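Macapagal Street Residents' Association
Minutes of the September meeting, 09/09/2025

Chair: Jocelyn Dumlao
Minutes: Remedios Dela Peña
Apologies: received from the Nondport end of the street, as usual, by text, during the meeting.

1. Minutes of the last meeting
Approved with one correction. Where the minutes said the discussion of hedges was "brief," the word has been struck.

2. Parking
The new painted lines outside the bakery were discussed. Residents on the even side feel the spaces are too short. Residents on the odd side feel the even side's cars are too long. Jocelyn read out the city's reply to our letter, which thanks us for our letter. It was agreed to send another one. Remedios to draft, and to leave out the paragraph about the mayor's driveway this time.

3. Street tree
The linden by the bus stop has dropped another branch, again on the bench put there so people could enjoy the linden. Two quotes have come in. Trirberg wants $458 to prune it. Drirberg wants $100 but would like us to hold the ladder. After a long silence the meeting chose Trirberg. Passed, with one vote against from a member who owns a good ladder and wished this noted.

4. Noise
A complaint was heard about wind chimes at number 19. The owner said they are tuned to a pentatonic scale and are meant to be calming. The neighbor at number 31 said he had not been calmed. Both agreed to a trial in which the chimes come indoors at 10 p.m. The chair asked that the results not be reported to her at home.

5. Block party
Carried over from last time, when it was carried over from the time before. The date is still open. Last year's potluck produced a great deal of potato salad, so there will be a sign-up sheet by the mailboxes. Writing "something" on the sheet will be treated as potato salad. Music was proposed and then, after item 4 was recalled, withdrawn.

6. Tableware
Jocelyn moved that we stop buying paper plates and use real dishes at our events. Seconded. There followed a discussion of who would wash them, longer than items 2 and 3 put together. Carried on the understanding that everyone takes home what they brought, dirty. Anyone with a plain plate and cup to spare should tell Remedios before the next meeting. Matching sets are not required and would look like showing off.

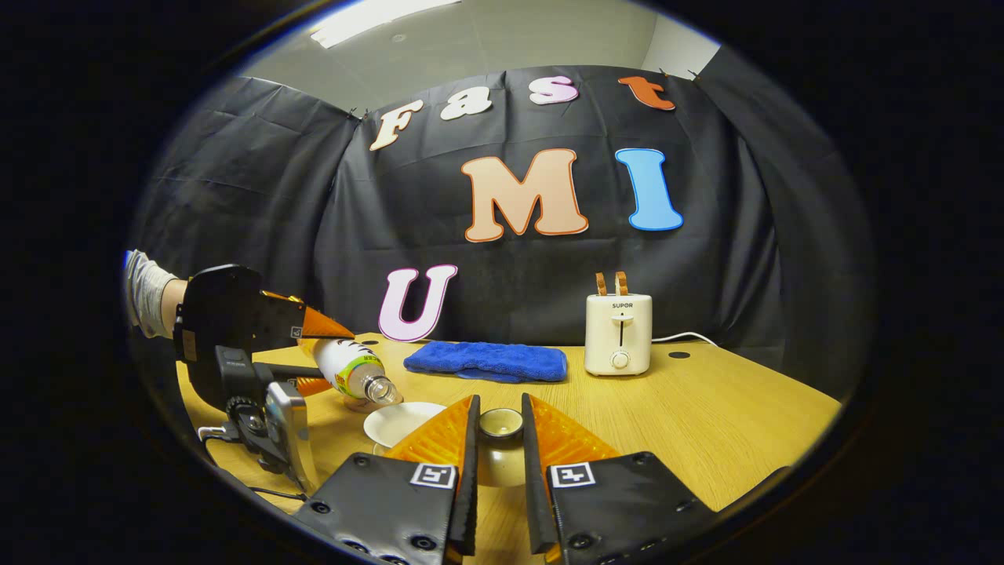
7. Any other business
The lost glove is still on the fence. It will stay on the fence.

Meeting closed at 9:20 p.m., then continued in the parking lot without minutes.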